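Still not convinced about practice pads

May 10, 2025

I said in the last post that I would try to be fair about suture pads, and I have tried. I've now spent a good part of the spring with them, and I have read the handbook that came with the Turkov one (116 pages, most of them repeating each other). My view hasn't moved as much as I expected.

The claim on every box is that the stuff behaves like skin. Tririx say it, Turkov say it, and the cheap one with no name on it says it twice. I don't know what they are comparing it with. Pork belly behaves a bit like skin. A pad behaves like a pad. It's soft, it gives when you push it, and then it does something no skin has ever done to me, which is let the thread saw through it like a cheese wire the moment you pull at a bad angle.

The thread is another matter. I have no complaints about the thread. Black on a pale pad is easy to follow, and when you're trying to work out which end goes over which, that is worth more to me than all the layers they boast about in the leaflet.

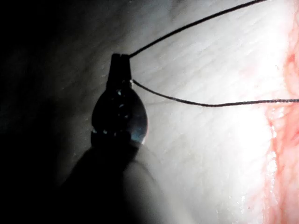

Thread gripped in the jaws, both strands going off to the right.

What I keep coming back to is tension. Beginners are told to keep an even pull on both ends, and I have yet to meet anyone who can say what even means. Dae-han Geum, who taught the weekend I went to in Heterville, put it down to feel. I like Dae-han, and he was very patient with a room full of people tying themselves to the table, but "feel" is what people say when they've forgotten how they learned something. I asked him again at lunch. He said it was a bit like tying a shoelace on somebody else's foot, and I've thought about that a lot more than I have about anything in the handbook.

The weekend cost £317, by the way, with the pad extra. I leave that there for anyone thinking of going.

Knots, then. The usual advice is to lay the first throw flat, lay the second one the other way, and not to haul on it. I can do that at the kitchen table with a bit of string and the radio on. I can do it on a pad too, as long as the pad is clean and dry and the cut is short. Make the cut longer, put some red on it and get the surface wet, and the whole thing turns slippery and I lose track of my short end. I used to think the red was there to make the pads look serious in photographs.

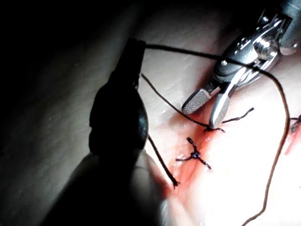 I've come round on that, slightly. The stain spreads out on both sides of the cut and you can't pretend the edges are where you'd like them to be. You have to look properly. The same goes for the knot, which likes to end up sitting right on top of the slit if you let it, when it ought to lie to one side. On a clean pad I wouldn't notice until the end. With the mess I notice sooner, if only because I'm already cross.

So one point to the pad makers. I'd still like to know why the holes never close up. After a couple of evenings mine had a row of old punctures along each edge, and the needle kept finding them. That's not practice, that's lacing a boot. The answer in the handbook is to buy another pad, and I'm sure they mean it kindly.

I tried the trick of turning the pad over and cutting the back, which everyone online recommends. It does work. The back of the Tririx is firmer and it grips the thread more, and my knots on that side were neater than anything I'd managed on the front. Make of that what you will - I think it tells you more about the pad than it does about me.

The other thing I'm doubtful about is speed. There's a fashion for timing yourself, and the people who do it always seem to have a pad that's covered in tidy black stitches and never a spare end in sight. I tried racing a clock for a few evenings. I got quicker at doing it badly. 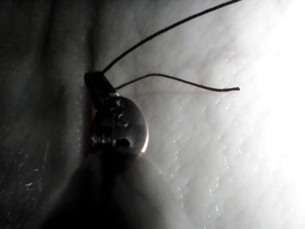
Lai-ching Fu wrote in under the last post to say that I'm being unfair, and that the pad was never meant to teach you how skin feels, only to give your hands something to be wrong on until they stop being wrong. She also says to leave the ends longer than looks sensible, and that most slipped knots she has had to redo were trimmed too close by someone in a hurry.

I'll take the second part. I went back and looked at the ones of mine that had come undone, and the ends were stubby on nearly all of them. The first part I'm less sure of, because it isn't what the box says, and it was the box I paid for.

I've got the rest of a reel of black left and one pad with a decent stretch of uncut surface. I'll use that up before I buy anything else, and I'm going to try it next to a piece of pork belly on the same evening, with the same thread and the same knot, so at least I'm moaning from a position of knowledge. If anyone has already done this, please say so in the comments, and tell me how you stopped the pork sliding off the board.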